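The Night They Opened Custley

By the time Gladys Langat got to the harbour office, the map was already on the wall and someone had drawn a fat green line round the old docks at Custley. Inside the line, no duty. Outside it, the same as ever.

"It runs straight through the fish market!" she said.

"It does," said Murray McKinnon, delighted. He was the minister's man and had slept very little since March. "Half your cod will be abroad, Gladys. Think of it!"

She did think of it, and the more she thought the more she loved it. All her life Custley had been the place lorries passed on their way to Pedero. Now there were 2,394 signatures on the petition, most of them in favour, and a ship from Camutska waiting in the bay with its lights on - a real ship, for them!

Encarnación Carrasco, who led the other side on the council, read the order twice and asked who would pay for the fence. McKinnon said the fence was a detail. She said a fence 113 posts long was a very big detail, and for the first time in years the whole room laughed together.

They argued until two in the morning. What a night it was! Gladys won the market back by a single vote, and the green line was rubbed out and drawn again, with a wobble in it, round the back of the ice house.

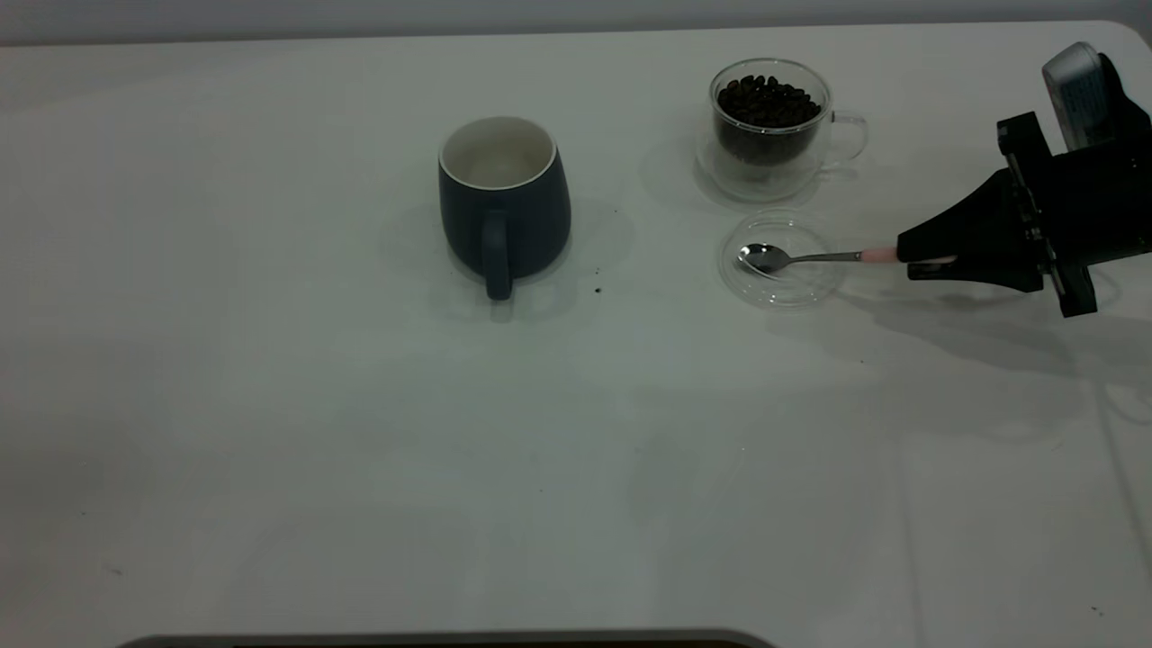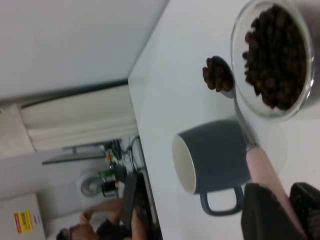
Coffee beans, a mug and a spoon.

Morning

The ship came in on the tide. Gladys ran down the quay in her good shoes, waving both arms, and somebody on deck waved back.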